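台上盆怎么擦才不留水印：几种偏方试下来，能留的不多

先说立场：网上教人洗盆的文章，我大多不信。小苏打加白醋冒一阵泡，看着热闹，酸碱一中和，剩下的基本就是盐水。
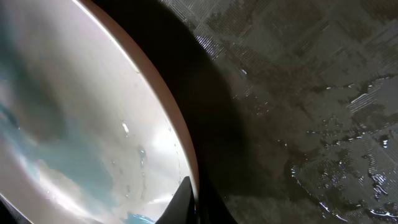 带釉的浅色盆有个麻烦，平时看着光亮，水珠干在内壁上就是一圈白点。白点多半是水垢，拿洗洁精擦半天也没用，洗洁精管的是油。所以动手之前先分清楚脏的是什么。

怎么分：手指蘸水抹一下，滑腻的是皂垢，发涩、有颗粒感的是水垢。两样都有就先去皂垢，再去水垢，顺序反过来，酸液会被那层油膜隔住，白费功夫。

要准备的东西
软海绵一块，别用带绿色百洁布那面
超细纤维布两条，一条湿用，一条干用
食品级柠檬酸10克，温水200毫升
中性洗洁精几滴
橡胶手套

步骤
一、把盆里和盆沿边上的东西都拿走，冲一遍水，让沙粒先流下去。有沙粒就上手擦，等于自己拿砂纸磨釉面。
二、海绵沾洗洁精，从盆沿往下打圈擦，擦完冲净。
三、柠檬酸化进温水，用布浸湿后贴在有白点的内壁上，等五分钟。有教程说要敷一夜，我试过，和五分钟比看不出差别，反倒让排水口的金属圈多泡了一夜酸。
四、揭布，轻擦，清水冲两遍。
五、马上用干布擦干，盆沿外侧和台面相接的那一圈也要擦到。

第五步最要紧，也最容易被跳过。前面四步做得再认真，最后让水自己晾干，过几天白点照样回来。

台面怎么办
柠檬酸水不要流到台面上。深色台面有纹理的，先弄明白材质，大理石一类碰到酸会失光，救不回来。拿不准就只用清水和中性洗洁精，顺着纹理擦，再用干布压着吸水。深色的台面藏得住灰，藏不住水印，侧着光看特别明显。

关于那些专用清洁剂
Lostero的浴室喷雾我用完过一整瓶，400毫升，去水垢的效果和柠檬酸水差不多，多出来的是香味，我还嫌冲。Brudum的抛光膏宣传说能“修复釉面”，这话我不信，釉磨掉了就是磨掉了，膏体顶多填一填细纹，冲几回水就没了。Halina Kołodziej在她的家务专栏里推荐过用牙膏，我也不赞成，牙膏里有摩擦剂，偶尔擦一小块还行，天天用不合适。

含氯的漂白剂可以对付霉点，但绝对不要和柠檬酸、白醋或洁厕灵一起用，会放出有毒的氯气。两样都想用，就隔天用，中间冲干净，开窗。

蓝色的东西要留心
洁厕块、漱口水、染色的洗手液，残留在浅色盆里会留一层蓝印。刚沾上的用洗洁精一般能擦掉。干透了的，用湿布敷十分钟再擦，还不行就说明釉面可能已经有细裂纹，颜色渗进去了，这时候别再使劲。

多久做一次
水硬的地方，柠檬酸一个月一次够了。有人主张每周一次，我看不出必要。平时用完顺手拿干布抹一圈，布就挂在龙头旁边，挂远了谁也不会去拿。

2021年11月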